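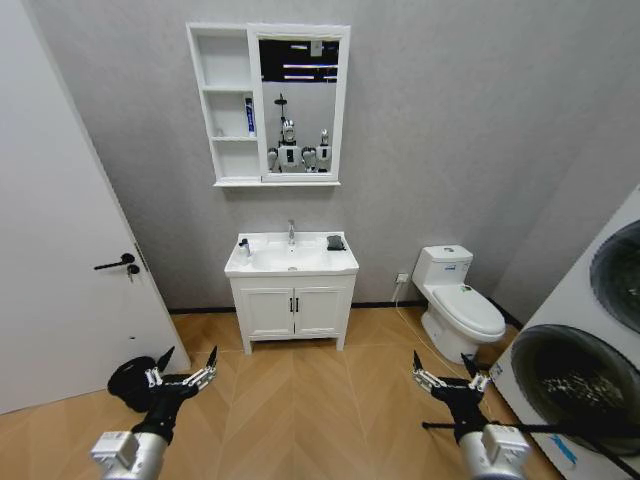 PALLISECK, April 28, 2025

# Sesora Bathroom Kit: review notes and data card

Category: Home Robotics / Service Kits / Reviews

Sesora is an add-on kit from Olmedo for two-armed humanoid robots. It covers bathroom chores: closing doors and lids, putting small items back on shelves, wiping a basin, loading and unloading a front-opening washer. You get a pair of grippers, a software package and a setup visit. This card covers the review unit and the log files that go with it.

## What was tested

The kit was run in a furnished bathroom at the Moton test rooms. The room has a vanity with a mirror cabinet over it, a toilet, a stacked washing machine and a herringbone or chevron wood floor. The door has a lever handle. Nearly everything is white, and we wanted that, as white fixtures against pale walls are hard on depth sensing.

Oriana Godoy ran the sessions. Mihret Derese checked the logs and wrote up the failures.

## Contents of the release

- 172 logged runs, of which 169 are complete
- 7 task types
- `runs/` one folder per run, with joint positions and gripper force
- `tasks.csv` task name, start time, end time, result
- `notes.txt` operator remarks, lightly edited

The other runs stopped early when the network dropped. They are in the release but marked `partial`. Leave them out if you are computing success rates.

## Findings

Lever handles are the strong point. The pointed fingertips hook over the lever and the arm pulls back at a steady speed. The small lock knob under the handle is another matter. The grippers slipped on it often enough that we would not count on this kit to lock or unlock anything.

Upright tubes and bottles on open shelves were fine once the robot stood square to the cabinet. From an angle, the fingers tended to knock the item before closing on it.

The mirror caused trouble early on. The robot's own reflection was picked up as an obstacle and the arms stopped short of the basin. Olmedo sent an update that lets you mark mirrors during setup, and later runs did not show the problem.

Thin cables on the floor are not reliably detected. Route them along the wall before starting.

Setup took some 2 hours with the technician. Changing the room layout means repeating part of it.

## Known limits

- One room only. Results may not carry over to darker bathrooms.
- No tests with running water.
- Loads for the washer were dry towels and shirts.
- Force readings drift slightly over long sessions and were not corrected.

## Updates

A second release is planned for July and will add a room with a bathtub. File names will stay the same.

12 shares | 4 comments

Related:

- Olmedo gripper care and fingertip replacement
- Marking mirrors and glass during setup
- Moton test rooms: kitchen data card
- Sesora service plans compared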